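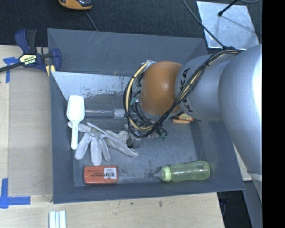

3.2 Mixed bins and what ends up in them

Shared tool bins are the place where small hand items go when no one has decided where they belong. We use "mixed bin" for any open container that holds items of more than one type with no dividers and no label for each type. The gray bin in Figure 3 is typical of the kind we mean. A white plastic scoop near a metal rod-like tool, the scoop's handle lying partly over a pair or so of crumpled work gloves. Three item types, three different reasons to be in a workshop, one floor. None of them has a fixed spot. The scuffs on the bin floor are also typical, and we come back to wear in 3.4.

Figure 3. Mixed bin with scoop, rod-like tool and fabric gloves. Bin on a light wooden table.

The survey covered 75 bins at two sites, Plustcombe and Drarkley. Plustcombe is a repair shop with a small casting area at the back, Drarkley is a teaching workshop. Every bin was emptied once, in September, and the contents written down in the order they came out. Total was 1,028 items. Of these 476 were judged "out of place" by the people who work at the bench nearest the bin, meaning that they could name a better place for the item within the same room. The judging was done by Frida Briem and Impi Laaksonen together with the bench users, and where the two of them disagreed the bench user decided.

Items were sorted into four groups. Rigid long (rods, files, bars, drifts). Rigid short (scoops, cups, clamps, blocks). Soft (gloves, rags, sleeves, straps). Flat (plates, sheets, shims). The groups are rough and we know it. A scoop has a handle and could go under long, but people pick it up by the handle and think of it as a cup, so short it is. Kaj Hedegaard argued for a fifth group for anything with a handle and we tried that in the pilot; it swallowed half the list and was dropped.

3.3 Soft items on top, soft items underneath

Soft items cause more trouble than their number suggests. Gloves in particular. A glove that is dropped in last lies on top and hides whatever is under it. A glove that is dropped in first ends up under a handle or a bar, and then gets dragged along when the rigid item is lifted. Bench users described both cases without being asked. One at Drarkley called it "fishing" – you pull on the rod and a glove comes up, and then the scoop tips over.

We noted for each soft item whether it was free, covered, or covering. Covered here means that any part of a rigid item rests on it, even just the end of a handle. By that rule the gloves in Figure 3 count as covered. A stricter rule (half or more of the item hidden) was tested on the Plustcombe bins only. It changed the counts but not the order of the groups, soft items were still the ones most often in contact with something else. We kept the looser rule becuase it is quicker to apply while standing at a bench.

Crumpling matters too. A flat glove takes up its own outline and not much more. A crumpled one makes a small hill that things lean on, and the long items stop lying flat. We did not measure height. Should have done. Vibeke Hafþórsson took notes on whether long items touched the floor of the bin along their full length and those notes are used in section 4, but they were only taken at one site.

Pairs are another matter. The tally sheet asks for gloves as single items, and several bench users crossed this out and wrote pairs. We converted back where the note was clear. Where it wasn't we asked, and in 2 cases got no answer, both left out of the soft group and kept in the total.

3.4 Wear on the bin floor and walls

Wear was noted as a side observation. Dark scuffs, pale scratches, smudges, each marked on a simple outline of the bin seen from above. The idea came from Eyvindur Dalsgaard, who had used floor marks to guess at traffic in corridors and thought the same might work on a smaller scale. It partly does. In bins with mostly rigid contents the marks sit along the walls, where long items get slid in and out. In mixed bins they spread over more of the floor and are harder to read.

We would not push this far. The bins were of different ages, and at Drarkley some had been moved between benches so the marks belong to an earlier use. A pale smudge can be plaster, dust, or the plastic itself rubbed light, and the outline sheets do not tell these apart. Wear is reported in the tables but no test was run on it.

3.5 Bench users' own sorting

After the emptying, each bench user was asked to put the items back in any way they liked. No time limit, no extra containers. Most put rigid long items in first, along one wall, then short items, then the soft ones in a corner. Gloves were folded or laid flat in nearly every case, also by people who told us they never fold gloves. Probably an effect of being watched. A few refused to put the gloves back at all and hung them on a hook or over the edge of the bench, these were coded as removed.

Scoops were the odd ones. Some went bowl down, some bowl up, and two users at the same bench gave opposite reasons for the same choice. Bowl direction is coded in the item list but left out of the analysis that follows.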